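Small Parts, Long Table: A Gallery from the Dremow Bench

Gallery posted 2026-09-28

Welcome in, and thank you for stopping by our little corner of the site. Anyone who has followed us since January knows that we have been working away at a set of small stands for the Dremow display shelves, the ones that will hold up the sample cards in the front room at Duggan. It's a humble sort of project. Each stand is a white plastic base shaped like a cross, with a square post standing up from the middle of it, and a screw that goes down into the top of the post to hold the card clip. We need 189 of them by the time the shelves go up, and I have grown fonder of the silly things than I ever expected to!

The pictures in this gallery all come from the same table, which has served us for years and has the scratches to show for it. Click through at your own pace, and please do read the notes, as I had a lovely time writing them.
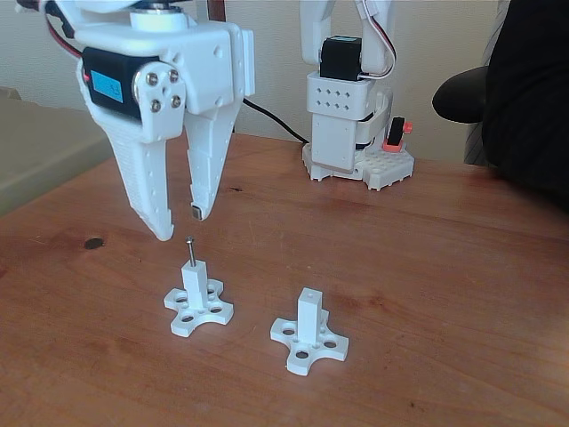
Words and gallery by the Dremow bench keeper

I do love a wooden tabletop for this kind of work. We tried a glass one once and every dropped screw sounded like the end of the world, and then skated off under the radiator besides. Wood is kinder to the ears and kinder to the parts, and it warms up the whole room on a gray morning. The stands look their best against it too — plain white on brown, very tidy.

A word on the screws while we're on the subject. We buy them through Gukero in bags of 20, and I tip out one bag at a time into a saucer. More than that and I start losing track of what I have done and what I haven't, and then it's back to the beginning with a cup of tea and a bad temper.
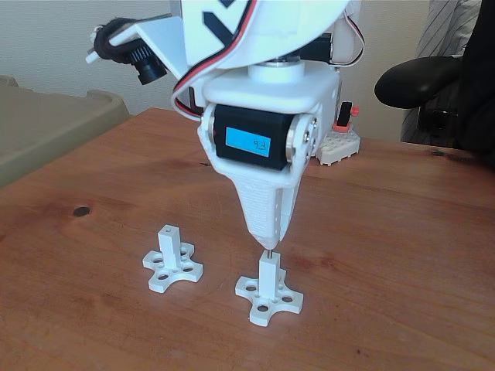
Two white printed parts on the table, with a thin metal pin just over the post of the one on the right.

Getting a screw started straight is the fussy part of the whole job, and I could go on about it all afternoon. The post is narrow, the opening is small, and if the screw leans even a little at the start it will lean all the way down, and the card clip will lean along with it. My own habit is to bring it down slowly from directly overhead and stop just short of the top, then have a good look from the front and another from the side before going any farther.
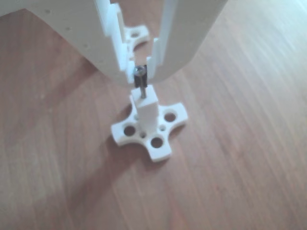

After that comes the turning, and I'd ask you to be gentle with it. Stop as soon as the screw feels snug, because plastic is forgiving only up to a point, and we have a small jar of split posts from the early days at Cadia to prove it. A good stand takes me roughly 15 minutes from bare base to finished clip, counting the time I spend admiring it. The finished ones go into shallow trays lined with an old tea towel, posts up, and the trays go on the shelf by the door until the next trip over to Duggan. More pictures will be added to this page when the cards are in.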